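Thread by Maxence Joly
3 min read

1/ Some notes on rural land listings, mostly on acreage. I have been checking particulars for a small agency for a while now and the same faults come up. The case I'll use is Cumier: pasture, a strip of mixed woodland and a two-bedroom cottage at the end of a private track.

2/ The headline said 100 acres. The title plan, measured properly, gives less. The difference is a field on the north side that the seller grazes under an annual licence. He has used it for so long that it went into the particulars as his. It is fenced in with the rest and you cannot tell on foot.

3/ A licence does not pass with the land. The buyer may get a new one on the same terms, or on other terms, or none. If the field matters to your stocking plans, write to the owner of the field before you make an offer. The selling agent can't bind them.

4/ Acreage in old deeds often carries "or thereabouts" or "more or less". Small errors are covered by that wording. A whole field is a different sort of error and should be corrected in the contract. Ask for the figure by parcel, with parcel numbers, and add them up yourself.

5/ Check what the figure includes. Half the width of the road, the stream bed, the track and the yard can all be in there. At Cumier the track accounts for 2 acres. You will own it and maintain it. You won't be growing anything on it.

6/ Access. The track crosses land belonging to Taden, the neighbouring farm. The right of way is in the deeds, "at all times and for all purposes connected with agriculture". That wording is fine for a tractor. It is less clear for holiday lets, and the particulars suggested holiday lets twice.

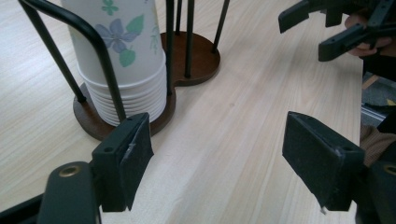
7/ Timber. The agents valued the woodland as a lump sum on the strength of a walk through it. Léonie Charpentier did a proper cruise afterwards with sample plots, and her figure came out well under theirs. The good stems stand along the ride, where visitors walk. Further in it is thin, crooked and overdue for a first thinning. Don't let the finish on a piece of wood influence you either. A cup stand with a base of two overlapping brown discs, on a pale tabletop with a fine grain, has been through a workshop. Standing timber is priced by species, diameter and form, less the cost of getting it out to a road.

8/ Extraction is where the money goes. Cumier has one gateway wide enough for a timber lorry and it opens onto the wet end of the bottom field. Budget for stone. Or fell in July if the ground is dry enough, and check for nesting birds and any felling permission first.

9/ Sporting rights. These can be held apart from the land and often are. A previous owner of Cumier sold the freehold and kept the shooting, which then passed to Perrin, who own the estate over the hill. They have not used it in years. Not using it doesn't end it. The particulars said "excellent shooting potential", which was true for Perrin.

10/ Water. Private supply from a borehole, depth unrecorded. Ask for a recent test result, the pump's age and the electricity bill for the pump alone. If the supply also serves a neighbour, find the agreement. If there is no agreement, get one drawn up before completion.

11/ Drainage plans. The best one I have seen for this holding was a pencil sketch in a kitchen drawer, with the outfalls marked. It was more use than the survey. Ask the seller if there is one and photograph both sides.

12/ Price. Take out the cottage and buildings at their own value, then divide what's left by the acres you are really getting. On the headline acreage Cumier looked cheap for the district. On the title acreage, with the woodland at Léonie's figure, it was average. We advised a lower offer and the seller took it after a short sulk.

13/ Several people have asked about mapping tools. I use Kullinard for parcel overlays. Its area tool measures on the flat, so steep ground has more surface than it reports. Deeds measure on the flat as well, so the two are comparable. Fencing contractors charge for the slope.

14/ One more on boundaries. The plan line is drawn with a pen that scales up to a couple of strides wide on the ground. If there is a hedge and a ditch, find out which side the ditch was dug from before you argue about the hedge. Walk the whole length with the seller if he's willing, and write up what was agreed the same day.

15/ Will do septic tanks separately, the rules are long. Questions on easements below please, I don't read messages.

March 2022

More from this author
Reading a title plan without a ruler
Parcel 738: a ransom strip and how it was settled
Grazing licence or tenancy?
Borehole records and where to look for them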